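Folding towels on the bed vs. the table
Home & Laundry > Folding, Storing, Linen Closets
Started by mintjulep_laundry, 9/21/19

mintjulep_laundry
Hello everyone, long-time reader, and I finally have something worth asking (I think!). We moved into a smaller place in July and I lost my folding table, the big one that used to live next to the dryer. So now everything gets folded on the bed, and my towels have never looked worse. They come out as sort of soft lumps, and by the time I've carried a stack to the closet the whole thing leans over like it's tired. Do any of you fold on the bed and get good straight edges? I've been doing half, half again, then thirds, the way my mother did it, but she had a kitchen table the size of a boat.

Plirnamham
Bed folder here, going on a good many years now, and I would not go back to a table if you gave me one. The trick is that the bed has to be made first. I mean properly made, bottom sheet pulled tight and all the blankets pushed up to the head end or off onto a chair. If you fold on top of a comforter you're folding on a cloud, and the towel sinks wherever you press it. Smooth the towel with your forearm after every fold, the whole length from elbow to wrist. Your hand alone leaves dents.

Jalirard
I'm going to disagree a little, and I say it with affection. A mattress gives. It always gives. You can pull that sheet as tight as a drum and you still won't get the crease you'd get on a counter. I fold on top of the washer with an old cutting mat laid over it, and my stacks stand up on their own.

Flirka
Oh, I love this thread already. I'm with Plirnamham on this one.
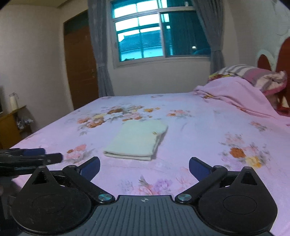 Thirds the long way first, then fold it over on itself, and only press at the very end, that's my whole method, and I've used it on everything from washcloths to the giant beach towels my kids drag home. I do lighter colors on the bed and leave the dark ones for the ironing board, mainly because I can see what I'm doing. Look at the pale mint one on the flowered sheet and tell me a mattress can't give you a neat rectangle! You'll notice the blanket is all bunched up by the headboard too, and that's plenty of tidying for me. If I had to make the bed up fancy before every load I'd never fold a thing.

Jalirard
All right, that is a tidy towel, I'll give you that one. But it's one towel! Make me a stack of them and then we'll talk. My trouble on the bed was never the first one, it was the fifth, when the pile starts sliding every time you lean in.

Plirnamham
Then don't stack on the bed. Put a laundry basket or a chair beside you and move each one over as you finish it. Also, Flirka, that is a gorgeous sheet. I had one with big bouquets like that years ago and wore it down to nothing.

Flirka
Thank you! I have a weakness for flowers on bedding, and my linen closet looks like a garden center. And yes to the chair. Mine is a kitchen chair and it works beautifully.

Işık
May I put in a word about the tags? I keep the tag on the inside of the last fold and the folded edge facing out on the shelf, and the closet looks calmer for it, even when the colors don't match one bit. My sister thinks this is fussy. She also owns 3 towels, so I don't take her advice on linens.

mintjulep_laundry
You are all so kind, I didn't expect this many answers! I tried it tonight with the quilt shoved up by the pillows and the forearm thing, and I do believe the edges are straighter. Thirds first made the bigger difference, though. The washcloths are still a mess. Jalirard, where did you get the cutting mat?

Jalirard
Craft store, the sewing aisle. Get the biggest one that fits your washer, and wipe it down before you put anything white on it.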